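Home Posts Replies Media Likes

Tane Sutcliffe
Killov's only tape is getting a vinyl reissue in January. 600 copies.

The original run was 60, sold at shows and by mail. I bought mine used, with no case.
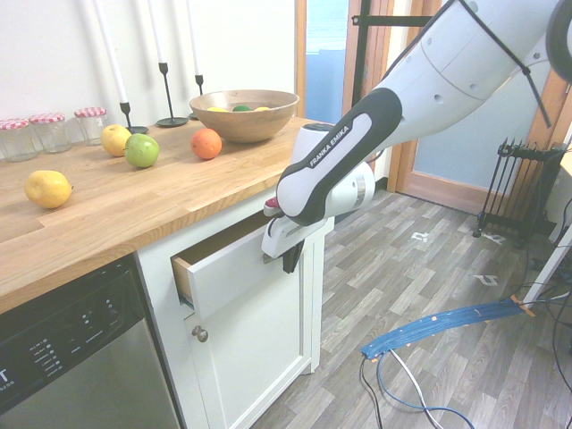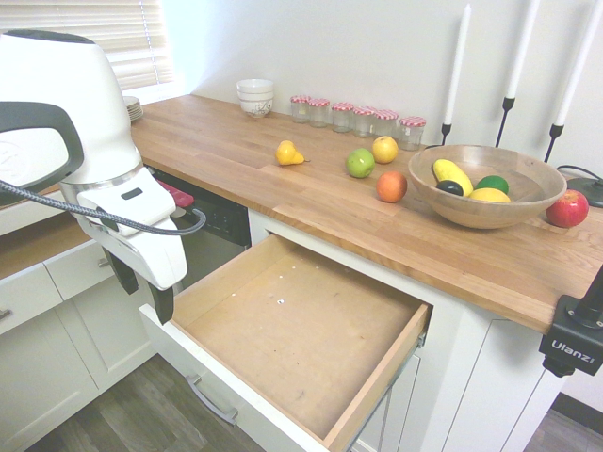 Side A is one drum machine and one synth — 30 minutes, no gaps. Side B has the vocals.

Ginevra Ruggiero sang on three tracks and left before the second tape, which was never finished.

The new master comes from her own copy. The hiss is still there — I'm glad they kept it.

Espiritu is putting it out. No download yet.

Comments

Mei-kuen Yip: Is "Dreltumine" on it?

Tane Sutcliffe: Yes, last track on side B.

Pin-yu Chu: Ordered. Shipping was more than I expected.

Contact | Terms | Back to top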